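Category: Parts Enquiries > Order Discrepancies
Reading time: 2 min

Ticket 3049 – Wheel cover received without retaining clips
Status: Closed
Handled by: Davina Matheson, Nultholm Parts Support

1. Issue reported
The customer, Žukauskas Motors, lodged this ticket on 17/01/2025 against order 2087. One of 12 wheel covers was delivered without clips on the inner rim. The remaining covers were fitted.

2. Checks undertaken
The packing list was compared with the Skonine catalogue entry. The part number was correct – the cover had been picked from superseded stock.
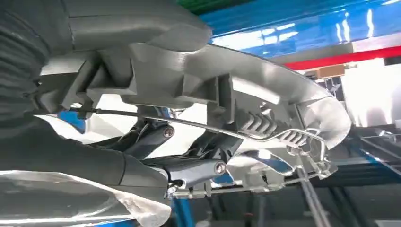
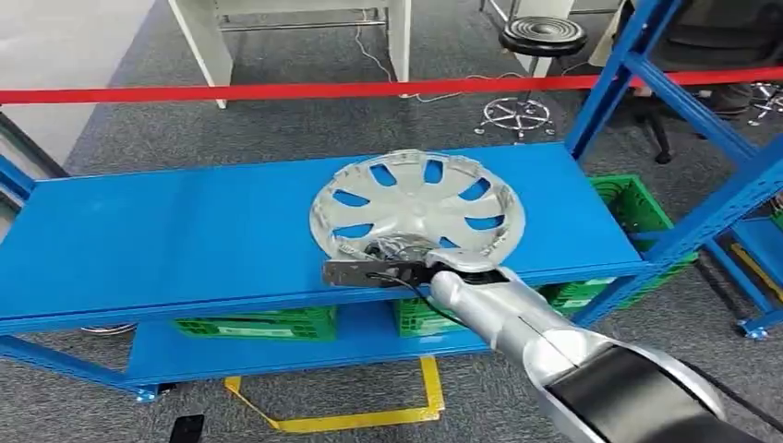 3. Resolution
A replacement cover was dispatched from the Nimatitz warehouse at no charge. The customer is asked to return the original using the prepaid label. Superseded covers have been withdrawn from sale.

4. Further claims
Claims for missing clips must be lodged within 90 days of delivery. Please quote the order number in all correspondence.

© Nultholm Parts Support | Contact us | Back to top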